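I'd been emailing Marina Tsakiris since August trying to get a time to talk about the Prommont student robotics club, and she finally rang me at 7:40 in the morning, mid-toast. "If we don't do it now we won't do it," she said, so I grabbed a pen.

Marina started the club with Estíbaliz Palacios, who was teaching the programming elective back then and now mostly turns up for the arguments (her words!). Their current project is called Setolow, and it's about hands. The students record themselves doing small, fiddly household jobs from head height, then label the recordings, then try to get a two-armed robot to learn from them. They had 36 clips by the end of their first month. They have 728 now, and Marina reckons a good 400 of those are worth keeping.

"The kids all came in wanting to build the arm," she told me. "Everybody wants to build the arm. Then they spend a term looking at thumbs."

I asked if that put anyone off. She laughed and said they lost two to the drone crowd and gained five from the textiles class, who turned out to be brilliant at it. "They already know what their fingers are doing. The rest of us have to slow down and look."

Estíbaliz joined us on speaker partway through, from what sounded like a bus. Her favourite part is the labelling nights, when the group sits down with a stack of clips and tries to agree on when a grasp begins. "Is it when the finger touches? Is it when the hand closes? We had one clip, maybe eight seconds, and we argued through an entire lasagne."

They've had to set some rules. Every clip gets two labellers, and if they disagree it goes to a third. If you can't see what's being held, you don't guess, you mark it as hidden and move on. Marina is strict on that one. "Students hate writing 'hidden'. They think it's a fail. I tell them the robot's going to have the same trouble, so it had better be in there."
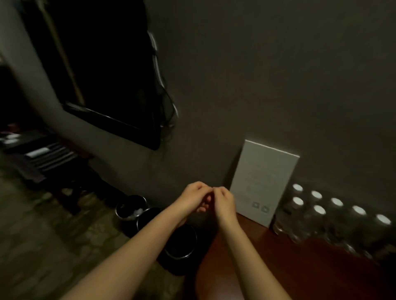
Fingertips together over the counter, with the grip in shadow. One for the "hidden" label.

The first model they trained, Holter, was a bit of a disaster. It learned from 254 clips and would bring its grippers together beautifully, then just stay there. "Like it was praying," said Estíbaliz. The second one is called Mateos and it does let go again, which got a huge cheer in the workshop, although it still can't manage a jar lid unless somebody's loosened it first.

I wanted to know what happens next. Marina would like the younger students to run the recording sessions themselves, and she's after a second laptop — if you've got one going spare, she's not fussy about the keyboard. Estíbaliz wants them to try left-handers, as nearly everyone in the club is right-handed and she suspects Mateos has picked up the habit.

Then the bus got loud, and Marina had a class to get to.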